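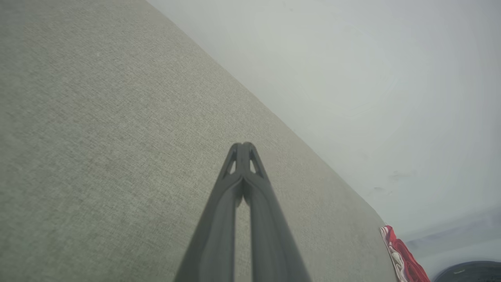
Page last changed: 9th September

Nodgate Residents' Lounge — minutes of the monthly meeting

The minutes of the last meeting were read and agreed with one correction. The side door is to be painted in November, not before.

Seating
The meeting looked at the upholstery in the lounge. The gray woven fabric was chosen for hard wear and members were content with it. A request to change to a darker color was not taken up. Covers are to be vacuumed with the soft brush only. Spray cleaners are not to be used on the fabric until Liang has replied to our letter about the finish.

It was agreed that seating should stand a hand's width off the walls. The off-white paint marks easily and the last touch-up did not match well. The spare can is on the top shelf of the hall closet and the lid needs tapping down.

Throws and small textiles
Colorful cloths and throws may stay in the lounge. Anything left for more than 13 days without a name tag goes in the box by the coat hooks. Washing is to be done at home, as the Clukness laundry no longer takes single items.

Money
The furniture fund stands at $2000. A quote from Bemevov for new seat padding was tabled. It did not include pickup or return, so the item was held over. A spend of up to $60 was approved for felt pads, a new vacuum brush and picture hooks.

Use of the room
The card group asked to start earlier. Agreed, provided the chairs are put back before lunch. The reading group will keep its present time. The heater timer has been reset for both — please leave it alone.

Other business
The reading lamp near the window flickers. A new bulb will be tried first. Two members offered old magazines, which were declined for lack of shelf space.

Carried over: padding quote, reply from Liang, lamp.

The next meeting will be held in the lounge at the usual time.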